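Home | Units | Reading List | Ask a Question

Gundeo Home Skills — Unit 5: The Working Counter
Handout, October 2022

Welcome back! Today we get to my favorite part of the whole course, the stretch of counter where breakfast gets made.

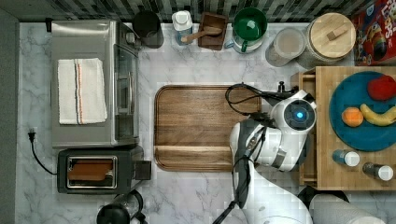
1. Give the board the middle

A cutting board earns the best spot you have. Leave it out, leave it bare between jobs, and build everything else around it. If yours has a groove, turn it so the groove catches juice where you need it — tomatoes are the test! Larger boards feel like a luxury until you chop two onions on one, and then you never want to go back.

2. Toast things live together

Toaster and toaster oven make good neighbors. Keep both within easy reach of the board, so a slice goes from knife to slot in one move. Unplug the pop-up toaster before you clean under it (crumbs, always crumbs). A folded towel is handy to have close by, but move it off the oven top before you switch the oven on.

3. The back row

Canisters, a jar, a mug, the cereal box: along the backsplash they stay out of the way and you can still grab them. Tall things go behind short things. A small box for a wooden spoon is a lovely trick, and I'd put one in every kitchen.

Homework

Clear your own counter completely, wipe it down, and put back only what you used this week. Measure the free space in front of your board before and after. My own went up to 90 centimeters, and I was thrilled! Bring both numbers and a sketch to the next class.

Contact Gundeo Home Skills | © Gundeo | Back to top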